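Sternis Bin Picking Kit: your questions answered

Thank you for stopping by! We get a good many emails about the kit, and the same handful of questions keep cropping up, so Soo-ah Cha and I have gathered them here. If yours is missing, do write to us.

Who is the kit meant for?
Mostly smaller workshops that already own a robot arm and would like it to pick parts out of a bin, though we've sold a fair few to colleges as well.

What comes in the box?
The gripper, the picking software, a fixed camera with its mount, 9 metres of camera cable and a printed guide (Jailson Falcão wrote it, and it's really very readable). The arm, the bin and the table are yours to supply.

How long does setting up take?
Allow a full day if you've never done it before. Darren Bickerstaff, who looks after our customer visits, likes to begin with 20 practice picks on a handful of parts before anyone thinks about filling the bin.

Can it cope with parts lying across one another?
Yes, within reason. The software looks for the part with the clearest way in and leaves the ones underneath until later. We'd still suggest starting with just a few, as we do with these red and green blocks in a metal bin under a KUKA arm.
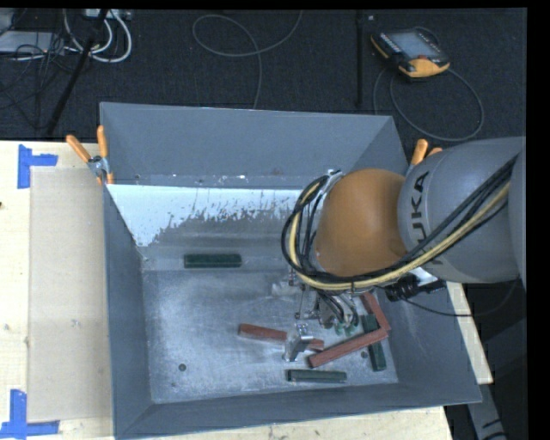
Does a shiny bin cause trouble?
It can do, I'm afraid. Bright reflections on bare metal sometimes confuse the camera, so try moving your lamps first, and if that doesn't help, ask us about the Derno liner, a matt insert that we sell separately.

May I try it before buying?
Of course! The trial hire is £213, and we take that off the price if you decide to keep the kit. Write to Montserrat Vallejo on our sales desk and she'll find you a slot.

Page last updated 24 Sep 2025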